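Dradow Orlandini Collection, Blu-ray box set
Item no. 969. 2 discs, region free, black and white, mono. Restored by Gimier. 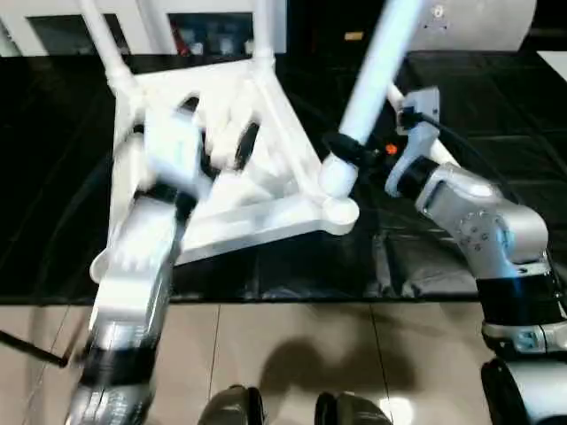

White chair frame on its side, black tabletop

Main feature: 90 minutes. Extras: trailer, 23-page booklet. Ships in January.
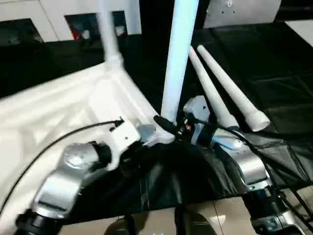
Discs have a hard coat on the play side. Wipe from the center out with a dry cloth. A glossy black sheet, like the one covering the table here, makes stray lint easier to spot.

Case: Zalix, clear, two hubs. Orders placed by Friday noon ship the same day once in stock.

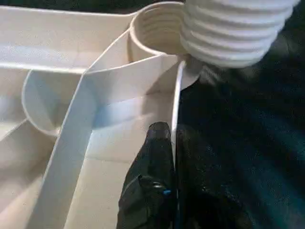

Cream-white organizer tray with raised dividers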